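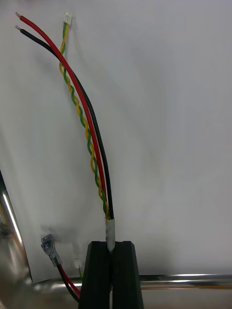

*Four insulated wires, taped together at the base. The red one has a stripped end.*

## Old wiring in the Alten Street houses

The survey of the Alten Street houses is finished, and members who own or rent there should have had a letter with the results for their own unit. This item covers the general findings and what the association plans to do with them.

Electricians from Văduva went through 251 homes between the start of fall and the end of December. They opened the main panel in each one, tested the outlets in the kitchen and bathroom, and looked at whatever wiring could be reached from the attic hatch. In total they tested 2,466 outlets. Most were fine. The common fault was a missing ground, mainly in the bedrooms on the north side, where the original two-wire cable was never replaced.

Thirteen homes had a problem that needed work right away. In most of those the panel had a breaker too large for the wire it protected, so the wire could overheat before the breaker tripped. All of these have been put right and the owners have the paperwork. If you were one of them, keep the certificate with your deed or lease. The insurer may ask for it.

### Aluminum wire

Several people asked about aluminum at the last meeting. The end houses, put up when the street was extended toward Marmont, have aluminum branch wiring in places. It is legal to leave it where it is, but the connections need the right kind of connector and should be checked from time to time. Warm cover plates, flickering lights and a smell of hot plastic are all reasons to turn off the breaker and call an electrician. Do not replace an outlet yourself in one of these houses, even if you have done it many times elsewhere.

Octavian Bălan has the list of which houses are affected. He will tell you about your own house but not your neighbor's, so please don't ask.

### Costs

A survey visit costs nothing to the household. Repairs are the owner's to pay for, with help from the repair fund. The fund stood at $1,273 after the urgent work was paid, and that is too little for a full year. The board has agreed to move money over from the paving account, and the paving of the back lane will wait until summer.

To ask for help from the fund you need a written estimate from a licensed electrician and the form from the office. It doesn't have to be Văduva. Rornitz has also given us a price for grounding work, and it is lower for single rooms, higher for a whole house. Copies of both price sheets are at the office. Neither company charges for the estimate.

### Extension cords

The electricians noted a lot of space heaters running on extension cords, often under a rug or behind a couch. A heater should go straight into a wall outlet. The thin brown cords sold for lamps are not made for that load - and a power strip is no better. If the only outlet in a room is in the wrong place, ask for a price on adding one. With the attic already open in many of the houses, it is a fairly small job.

Also, a few smoke alarms had no battery. New batteries are free at the office, one per alarm.

### Still to do

A number of homes were locked or empty when the crew called. There will be a second round in spring, and a card will come through the door a week ahead. Please clear the space in front of the panel and tie up dogs. If you rent, you do not need your landlord's permission to let the crew in, but it is polite to mention it.

Alina Marinescu is keeping the sign-up sheet for the second round. Her number is on the back page. Leave a message with your house number and the best time of day.

*February 2019*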